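Halvorsen Club 40 Bowling Machine

The Club 40 throws dimpled cricket balls from two counter-rotating wheels on a steel tripod. We ran it in the indoor nets for most of November, 1468 deliveries in all.

Speed is set by one dial per wheel. Line held well at medium pace. Length drifted short once the battery fell below a quarter charge, and the display gives no warning of this.

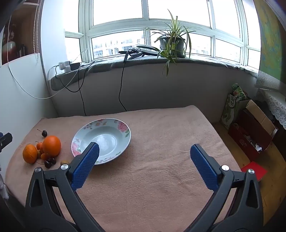 Swing is set by tilting the head and locking a collar marked in 18 steps. The collar is stiff but stays put. Changing from inswing to outswing takes less than a minute with the supplied key.

The optional feeder, made by Rullonel, jammed twice, both times on worn balls. New ones fed cleanly.
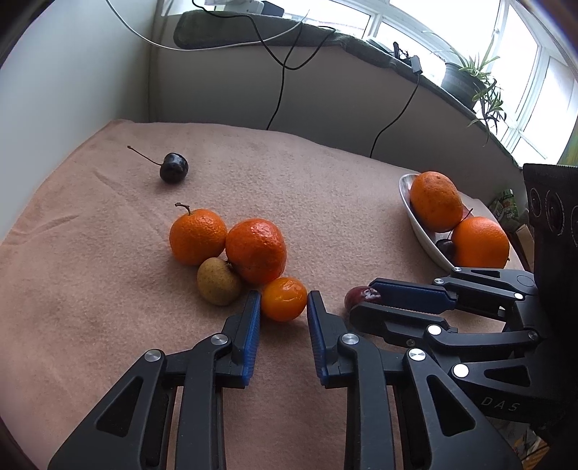
Words: Clanititz Nets Desk | Filed under Training Equipment

Assembly is simple, though the tripod feet mark soft flooring and need rubber caps, sold separately. The manual calls for a wheel check every 2000 balls. The older Pruvov machine is lighter to carry, but its head slips under load. For a club with fixed nets, the Halvorsen is the better buy. Order the spare battery with it.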